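Thursday, glaze bench, after lunch

Butter yellow again, test batch for the Gorkgate order 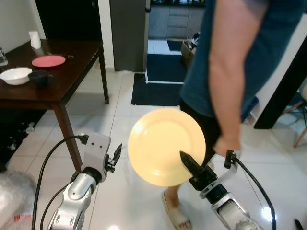 Yellow plate, raised rim, shallow well.

OK so the Undeck recipe is nearly there! Mixed a fresh bucket this morning and put it through the 80 mesh twice (the first pass left gritty bits all over the sieve, same as last time, I blame the old bag of clay). Dipped test tiles for 3 seconds, then a second lot for 8, and the longer ones ran right down onto the kiln shelf. Lovely color though, I have to say. Scraped the shelf, gave it two coats of wash, and it needs to dry overnight before anybody loads it.

Velimir Vukadinović came by and thinks we should slow the last part of the cooling, which I'm happy to try, but the kiln is booked for the Dedutside mugs until the weekend and I'm not bumping those again.

Used almost 40 tiles this month, need to roll more. Also the Babić scale is drifting, so please weigh your oxides on the small one for now and write down which scale you used. Lid on the tin foil bucket is cracked, I taped it. Next up: five-second dip, same bucket, stir it first!!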